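The Cheese Counter With No Cheese

Hala opened in April with 40 seats, one oven and a case of cashew wheels that most people in Ticona took for Brie. The shop is vegan, though the sign out front doesn't say so. Regulars come for the smoked round and the lemon ricotta, which is made from almonds and sells out before noon on most days.
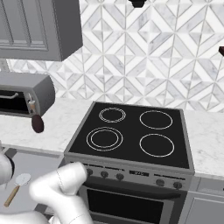
Sena Asante thinks the sign should say it. People who don't eat dairy drive right past, she told me, and the ones who walk in by mistake ought to know what they're buying. She has brought it up with the owners twice and plans to do it again.

The owners are still thinking it over. They make around 200 wheels a month, all aged in the back room. The cultures come from Plutell, a small supplier two towns over, and the cashews arrive in sacks. A soft wheel takes nine days. The hard ones take eight weeks, and a few in every batch get thrown out.

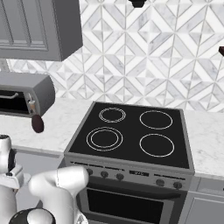 Price is the other sore point. A small wheel costs more than the dairy kind at the supermarket, and nuts are the reason. The shop tried sunflower seeds over the winter before opening. The cheese was cheaper and came out gray, and tasters at the Nisier street fair left most of it on the plate.

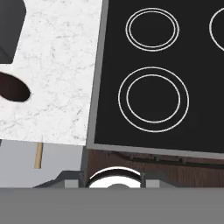

Nabil Aoun
Food Writer

I bought the smoked round and ate half of it in the car. It's firm enough to slice and it melts well on toast, with a little oil coming off at the edges. The blue needs more time. Hala plans to sell it anyway, in smaller pieces, starting next month.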